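Reading Room Project, Stekudell: report to the Kalniņš Fund, 3/9/19

The reading room is now open four evenings a week. We have lent 174 items since the opening, mostly novels and magazines.
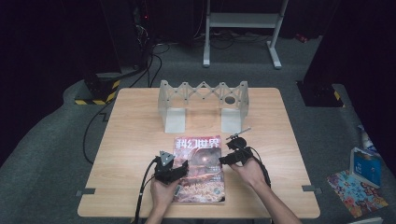 The budget for heating was too small. We moved 400 euros from the printing line, as you allowed us in your letter.
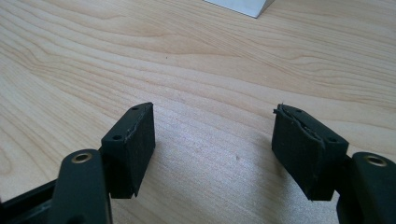
Table top, pale wood with wavy grain.

Membership has grown to 38 persons. The Citov school sends two classes every month, and the teachers ask for more books in other languages.
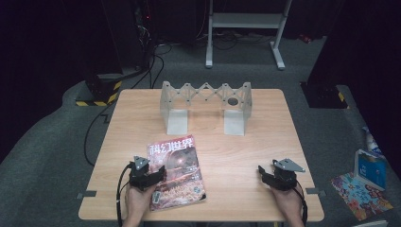 Buying foreign titles is slower than we planned. Enby, our supplier, delivers only full boxes, so small orders must wait. We wish to widen the Chinese shelf first, with more magazines of the kind of 科幻世界, the one with the big reddish planet on its cover. For this we ask to keep the 40 euros left from postage. 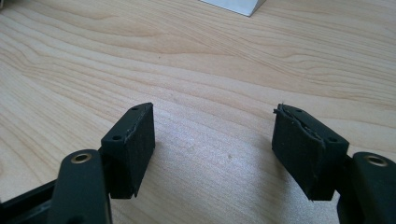 Light wooden table, reading room.

The next report will come in October.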